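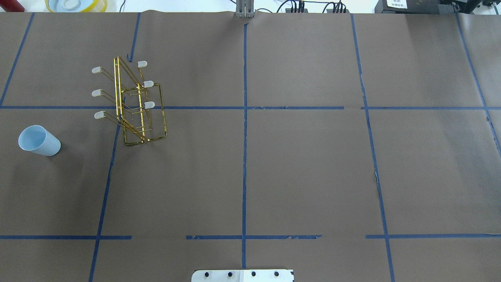 Review: Skinow textbook buyback, one term on

Skinow buys used course books by post. You type in the ISBN, accept a price, print a label and send the parcel. I put 14 books through it in July, mostly first-year chemistry and statistics, with two novels to see what would happen.

Quotes

The search box takes ten- and thirteen-digit numbers, with or without hyphens. Eight of the books got an offer straight away. The novels were refused, as were four older editions. A quote holds for six days from acceptance, counted to the first courier scan and not to arrival at the Grosau warehouse. The terms say this clearly but the confirmation email leaves it out.

The best single price was for a hardback organic chemistry text. Matei, which I checked on the same evening, offered slightly more for that one and less for everything else.

Postage

The label is free once the order passes a minimum value. It prints at A5 and scans badly if scaled down, so turn off "fit to page". Parcels are limited to one box per label, and a second label has to be requested by email.

Grading

There are three grades: good, worn and rejected. Highlighting is allowed on up to a fifth of the pages. One of my books was moved from good to worn for a cracked spine, with a photograph attached — fair enough, although the form had not asked about spines. Rejected books are recycled unless you tick the return box and pay the postage.

Payment

Bank transfer arrived on the fourth working day. Cheques are still offered and take longer. Hafþór Vigfúsdóttir answered my query about the second label within a day.

Verdict

Good for current editions in bulk, poor for anything superseded. Compare prices on the dearest title before accepting.

Euan Morrison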